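Article mis à jour en novembre, après le énième bocal de graines de courge retrouvé derrière le sucre glace.

# Ranger le placard à provisions sans y laisser un week-end

Il existe deux sortes de placards à provisions : ceux des magazines, où douze bocaux identiques contiennent douze légumineuses que personne ne mange, et le vôtre. Le mien appartient à la seconde catégorie. Il ferme en forçant un peu, et il a longtemps hébergé quatre paquets de fécule entamés, chacun persuadé d'être le seul.

Voici ce qui fonctionne chez moi, dans une cuisine étroite, avec des gens qui remettent les boîtes vides à leur place.

## Tout sortir, mais pas tout d'un coup

Les manuels recommandent de vider l'intégralité du placard. C'est un excellent conseil pour qui vit seul et n'a pas faim le soir. Pour les autres : une étagère à la fois, en commençant par celle du haut, là où dorment les achats d'impulsion et la farine de châtaigne.

- Posez tout sur une surface dégagée, bien éclairée.
- Jetez les dates limites de consommation dépassées. Pour les dates de durabilité minimale (« à consommer de préférence avant »), ouvrez, sentez, regardez : un riz blanc oublié trois mois se porte très bien, des noix nettement moins.
- Regroupez les doublons avant de nettoyer. C'est à ce moment qu'on découvre combien de moutarde on possède.
- Passez l'aspirateur dans les angles, puis une éponge à peine humide avec du vinaigre blanc. Laissez sécher porte ouverte avant de remettre quoi que ce soit.

## Le cas des mites

Si vous trouvez de petits fils soyeux dans la semoule, inutile de négocier. Le paquet part à la poubelle extérieure, avec ses voisins en carton ou en papier. Les larves percent très bien un sachet plastique fin, et elles ont tout leur temps.

Vérifiez aussi les trous de taquets dans les montants, le dessous des tablettes et le pas de vis des couvercles. Un coup de sèche-cheveux bien chaud dans les trous fait des merveilles. Les feuilles de laurier, elles, parfument joliment les mites. Je continue d'en mettre, par respect pour ma grand-mère.

Pour les farines suspectes mais encore intactes, trois ou quatre jours au congélateur, puis une boîte hermétique.

## Petites boîtes et grands vides

Le vrai ennemi du placard est la profondeur. Une tablette de cinquante centimètres, c'est une rangée de choses utiles devant et un musée derrière. Les épices, les sachets de levure, les petits cartons de thé n'ont rien à faire là-dedans : ils tombent, se couchent et se glissent sous les pâtes.

Une petite étagère ouverte, peu profonde, règle presque tout. En bois, à traverses, posée sur le plan de travail ou vissée au mur, peu importe. On voit ce qu'on a, on attrape d'une main, et on s'aperçoit de la poussière assez tôt pour en avoir honte.
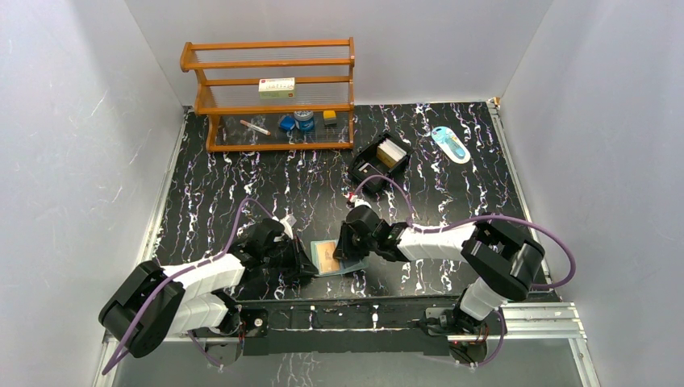

*Étagère en bois à traverses, une petite boîte au milieu : il reste de la place.*

Deux règles pour ce genre de meuble. D'abord, une seule rangée par niveau. Dès que vous en commencez une deuxième, vous avez fabriqué un placard en moins bien. Ensuite, gardez un niveau vide, ou presque. Il servira de sas aux courses du jour, au pot de confiture offert, au sachet dont on ne sait pas encore s'il relève du sucré ou du salé.

Évitez l'emplacement au-dessus des plaques, même s'il vous tend les bras. La chaleur et la vapeur ont raison du paprika en quelques semaines, et le gras de cuisson recouvre le reste d'un vernis très tenace. Contre le vernis en question : eau chaude, savon noir, patience. Séchez le bois aussitôt, dans le sens du fil.

## Étiqueter sans devenir pénible

J'ai eu une période étiqueteuse. On m'en parle encore. Depuis, je m'en tiens au ruban de masquage et au feutre, avec deux informations : ce que c'est, et la date d'ouverture. Le ruban se décolle sans laisser de colle, ce qui le distingue de toutes les jolies étiquettes kraft que j'ai grattées au couteau.

Quelques points que j'ai appris tard :

- Écrivez sur le bocal, pas sur le couvercle. Les couvercles voyagent.
- Découpez le temps de cuisson sur l'emballage et glissez-le dans le bocal. Le boulgour et le petit épeautre se ressemblent beaucoup un soir de fatigue.
- Même chose pour la liste des allergènes si vous recevez du monde.
- « Divers » n'est pas une étiquette. C'est un aveu.

## L'inventaire, version paresseuse

Une feuille, un aimant, l'intérieur de la porte. On y note seulement ce qui est fini ou presque. J'ai essayé le tableau avec entrées et sorties de stock : il a tenu jusqu'au premier gâteau.

Si vous achetez en vrac, pesez une fois pour toutes ce que contient votre bocal habituel. Chez nous, les deux grands bocaux de riz pleins pèsent 2 078 grammes à eux deux, soit 1 039 grammes chacun, verre compris. Au magasin, je sais donc quand m'arrêter, et je ne rentre plus avec un fond de sachet orphelin fermé par une pince à linge. Notez ce poids au feutre sous le bocal, à côté de celui du verre vide.

## Ce qui ne va pas au placard

Les huiles de noix et de lin, une fois ouvertes, au frais. La farine complète aussi, dès qu'il fait chaud. Les pommes de terre et les oignons, chacun de leur côté, dans le noir. Le miel, en revanche, supporte à peu près tout, y compris l'oubli ; s'il a cristallisé, un bain-marie tiède suffit.

Le chocolat va où vous voulez. Il n'y restera pas.

## Entretien courant

Comptez jusqu'à 2 heures pour la première remise en ordre, goûter compris. Ensuite, dix minutes par mois suffisent, de préférence la veille des grosses courses, quand les rayons sont dégarnis et que l'éponge passe partout. Commencez toujours par l'étagère qui colle.

Et pour le paquet de fécule entamé, la recette des sablés est sur la page précédente : elle en consomme cent grammes par fournée.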